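We use cookies to remember your forum settings. Accept | Manage preferences

Handheld grippers on clothes: Fident vs Satti fingers?

pinchpoint
OK so I finally got both finger sets on the handhelds this weekend and I'm having way too much fun with them. I've been folding laundry two-handed all Sunday (my whole family thinks this is hilarious, but the closet has never looked better!).

Short version: the Satti fingers are stiffer and grab a seam really well. The Fident ones are softer at the pad and slide under a single layer of cloth without bunching it up. For pants I'm leaning Fident. Anybody else tried both?

threadbare_tom
Tried both, came out the other way. Soft pads are lovely on T-shirts, but on a heavy waistband I kept getting one layer when I wanted two. Went back to Satti after 3 evenings. What camera are you running?

pinchpoint
The Poston wide one, mounted right behind the fingers. Love the view, you get the whole table plus the other hand coming in. Straight edges bend a lot but I've stopped noticing. One from the dark gray pants:

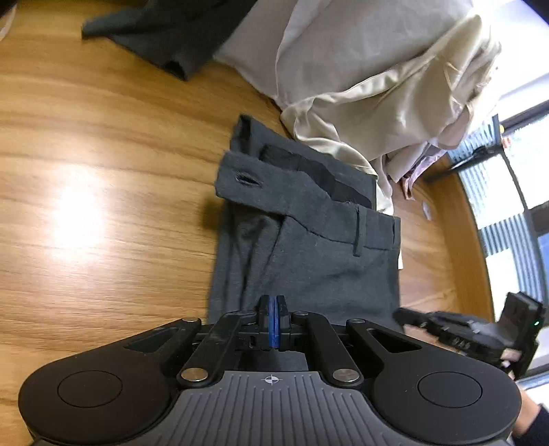 Left-hand view, fingers closed, other gripper coming in by the waistband.

The glare on the left is my real headache with it. Polished wood plus a window and you lose a patch of table completely. Grip-wise I was going for the belt loops as a landmark, and that works great on these.

mossy_servo
Ooh, nice angle. I'd worry less about fingers and more about that exposure, though. Dark cloth with deep folds on a shiny table is about the worst thing you can hand an auto exposure. Lock it! On the Gremine controller it's under capture, second page, and it made a bigger difference for me than any finger swap I've done.

threadbare_tom
Disagree a little. Locked exposure is fine until a cloud moves and then the dark pants are a black blob for the next ten minutes. I'd throw a matte cloth over the table and leave auto on.

mossy_servo
A cloth on the table means you're picking up the tablecloth with soft fingers half the time. Ask me how I know.

threadbare_tom
Ha, fair. Clamp it at the corners then.

quietgantry
Jumping in with numbers. I logged 2079 grasps on mixed laundry, roughly half on each finger set. Satti dropped less on denim and anything with a thick hem. Fident was clearly better on slippery stuff, satin and lining especially, where the stiff tips just skate. On ordinary cotton I couldn't tell them apart.

pinchpoint
That's amazing, thank you!! Satin is exactly where I was struggling. Did you swap pads at all during that? Mine are getting shiny at the tips already.

quietgantry
Once, at 2000. Should have done it sooner, so don't read much into the last stretch before that. Wipe them down with a damp rag between batches and they last longer.

threadbare_tom
OK, satin I'll give you. Still not switching for waistbands.

pinchpoint
Going to try one of each next, Satti on the right hand and Fident on the left. Exposure locked for the first batch, then auto with a clamped cloth. Will post whichever gives me fewer drops.

mossy_servo
Mixed fingers! Do it. Remember to redo the width calibration on both sides, the 2 sets don't close to the same zero.

Contact us | Forum rules | Back to top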